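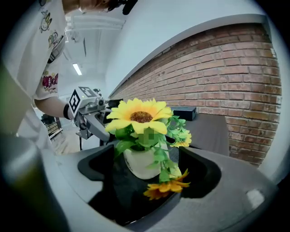 # Teletti Tabletop Decor

Short clips of people arranging small decorations on tables and shelves. Most of the objects are artificial plants in pots, with a few boxes and candle holders.

## Contents

- 139 clips, 128 of them labeled
- 28 objects, listed in `objects.csv`
- 11 clips without labels, kept in `extra/`

## Activities

Each clip has one main activity: place, move, turn, or put away. Turning a pot so the largest bloom faces out is labeled `turn`, even if the pot also slides a little.

## Object names

Sunflower arrangements are `sunflower_pot`. The pot and the flowers count as one object. Leaves hanging over the rim belong to it too. A stem that comes out gets its own row, `loose_stem`.

## Known problems

Some early clips use `vase` where `sunflower_pot` is meant. Marwa Amrani is fixing these by hand.

## Credits

Labels by Bouchra Naciri and Magdy Benjelloun. Send corrections to Zorica Dimitrov through the Teletti issue page.

11 comments
28 shares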